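The Case for the Clear Bin
By Zodwa Zwane, for the Sedham Household Review

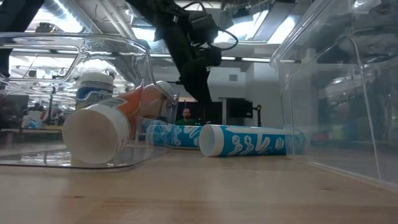
Clear plastic bins and cylindrical containers on a light wooden tabletop.

The question of how a household should store its dry goods, cleaning supplies and medicine-cabinet overflow is rarely treated as a matter of principle. It should be. Storage determines what a family buys twice, what it throws away past its date, and how long a visitor must search for the sugar. The position of this column is that the transparent bin, used without a lid and kept to a small number, serves most homes better than the opaque basket, the drawer, or the deep shelf.

The opaque basket has enjoyed a long period of favor. It appears in catalogs and in furnished rental apartments, usually in a neutral color and usually with a tag on the front. The tag is the difficulty. A tag records a decision made on the day the basket was filled, and few households revise their tags. A basket marked “Baking” will within a season hold birthday candles, a spare battery and the instructions for an appliance that left the house two years earlier. Its contents can be known only by taking it down and looking.

A clear bin makes a more modest promise. Seen through a glossy molded wall, a large orange container is still an orange container, and a wide white cap still stands out behind it, even where the plastic bends the light and breaks up the smaller print. Most people looking for something in a cupboard do not read. They look for a color and a size, and they reach. Manufacturers have understood this for generations, and there is little reason for the home to undo their work by hiding it.

Objections to the clear bin deserve a fair hearing. The first concerns appearance. Transparent storage puts packaging on view, and packaging is seldom designed to match the packaging beside it. Orange, blue and white may sit together on one shelf without any regard for the kitchen they are in. Readers who find this disagreeable are entitled to do so, and a cupboard door remains an excellent answer. On open shelving the question is harder. I would only observe that decanting every product into identical jars, the remedy most often proposed, discards the cooking directions, the allergy statement and the date, all of which have some claim to be kept.

The second objection is that plastic scratches, and that it clouds with careless washing. This is true. Abrasive pads should not be used on it, nor should the hottest dishwasher cycle unless the maker permits it. A soft cloth and mild soap are sufficient. A household unwilling to extend this small courtesy to its bins would do better with wire.

The third objection is the most serious, and concerns cylinders. Canisters, tubs and tubes make up a considerable share of what a household stores, and they fit poorly in anything with straight sides. Placed upright, they waste the corners. Laid down on a bare shelf or tabletop, they may roll. Set at a tilt inside a bin, they take up room that two smaller items could have used. The drawer offers no improvement, for a round container in a drawer travels each time the drawer is opened.

Here the bin must be chosen for its contents, and this is where most households go wrong. It is customary to buy a matching set first and to fit the groceries to it afterward. The order should be reversed. Bring everything to a table. Lay the cylinders on their sides, measure the longest, and buy accordingly. When this office reorganized the shared pantry at Jornenura last June, the exercise occupied 2 people for 70 minutes, of which 30 were spent on the floor with a tape measure. The pantry had until then been served by 17 containers of assorted make. It now manages with far fewer, and the disputes over missing coffee filters have subsided.

The table itself merits a word. Sorting done inside a cupboard tends to reproduce the cupboard. Sorting done on a cleared surface, with one bin at each side and the unassigned goods between them, obliges a person to place each item in one or the other. The gap in the middle is useful for precisely this reason. Whatever remains there at the end either belongs in another room or should not have been bought, and both conclusions are worth reaching before the shelf is filled again. A wooden tabletop should be wiped afterward, particularly where tubs have left a ring.

As to the choice of product, the difference between makers is smaller than their advertising suggests. The Nultero range has a firm edge that is comfortable to grip; the bins sold by Baert are slightly deeper and suit tall bottles. Rounded corners are easier to clean than square ones and are to be preferred where syrups or powders are kept. Lids are an expense that few pantries require – a lidded bin is opened less often, and what is opened less often is forgotten.

There remain goods for which the clear bin is unsuitable. Oils and certain spices keep better in the dark. Medicines and cleaning products should be stored out of the reach of children, and in a home with small children a visible, brightly colored container is an invitation that ought not to be extended. Such items belong behind a latch, whatever their container is made of.

For the remainder, I would urge readers to begin with a single shelf, to use it for a month, and to note which bin is pulled out most often. That one should be moved to the height of the hand. Correspondence on the subject of wire baskets, which this column has treated briefly and perhaps severely, may be addressed to the editor in the usual way.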